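Skiltatard Enness Extending Table
Set-up and Care Guide
Revision 2021-04-07

Section 6: Fitting the centre leaf and levelling the top

This section covers the Enness table with one or two leaves. If you have the fixed-top Oto table, go to Section 11. Complete Section 5 (legs and runners) before you begin.

You will need two people, the hex key from parts bag C, a spirit level and a soft cloth. Allow 50 minutes the first time. Later changes of leaf take a few minutes.

6.1 Opening the runners

1. Clear the table completely, including cloths and mats.
2. Lock the castors if your table has them. Tables on plain feet should stand on a firm, flat floor.
3. Reach under the top and turn both catches towards you until they click.
4. With one person at each end, pull the two halves apart in a straight line. Stop when you feel the runners meet the end stops.

CAUTION: Keep fingers away from the gap between the halves. The runners move freely once the catches are open.

Note: If one side moves and the other does not, push the halves together again and start from the middle of each end. Pulling from a corner twists the runners and they will bind.

6.2 Fitting the leaf

1. Unwrap the leaf and lay it face up on a blanket. Do not stand it on its corner.
2. Check that the pegs along the long edge are clean and straight. Wipe out the matching holes in the table halves with a dry cloth.
3. Lower the leaf onto the runners with the pegs facing the half marked A on the underside.
4. Slide the leaf towards half A until the pegs are fully home.
5. Bring half B up to the leaf. Push evenly with flat hands.
6. Close both catches. Each should click once. If a catch will not close, do not force it. Open the halves by a finger's width and try again.

When there are two leaves, fit the one marked 1 first. Leaf 2 has holes on one side and pegs on the other and will only go in one way round.

6.3 Checking the seam

A closed seam still shows as a thin line across the top. This is normal on all Enness tables and is easier to see on the pale finishes than on the dark ones. What matters is that the surface is flat from one side of the line to the other.

1. Run a fingertip across the seam at each end and in the middle.
2. If you feel a step, note which side is higher.
3. Loosen the two levelling screws beneath the lower side by half a turn each.
4. Press the two sides level from above while the second person tightens the screws.
5. Check again along the full length.

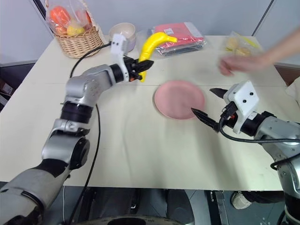
Fig. 6-4. Light-coloured top, with the seam between the two panels.

A step that comes back after a day or two usually means the floor is uneven. Level the legs as described in Section 5 and then repeat the steps above. Do not pack the seam with paper, wax or filler. It will squeeze out onto the surface and can stop the catches from closing.

In a heated room the line may widen slightly in winter and close again by May. No adjustment is needed as long as the catches stay shut.

6.4 Levelling the whole top

1. Place the spirit level along the length of the table, then across it.
2. Find the lowest corner and unscrew the foot there by one full turn.
3. Check in both directions before moving to another foot.
4. When the top is level, press down on each corner in turn. If the table rocks, lower the foot nearest the movement until it touches the floor firmly.
5. Tighten the lock nuts by hand, then a quarter turn with the hex key.

CAUTION: Never unscrew a foot past the red mark on its thread.

6.5 Removing and storing the leaf

Open the catches, draw half B away and lift the leaf straight up with one person at each side. Store it flat, under a bed or on a shelf that supports the full length. Keep it out of sheds and garages, where damp will bow it. Do not store it on edge behind a radiator.

6.6 Care of the surface

Wipe with a damp cloth and dry at once. Use a drop of washing-up liquid for grease. Do not let water stand on the seam. Cream cleaners and scouring pads will dull the finish. Tagle edge oil, supplied in the small bottle, is for the wooden legs only.

6.7 Spare parts

Catches, pegs and levelling screws are sold as kit 3746. Quote the number stamped under half A when you order. Write to Wiebke Schwerdtfeger, Spares, or to Nneka Abubakar for tables still under guarantee. Postal details are on the back cover.

Continue to Section 7, Fitting the drawer.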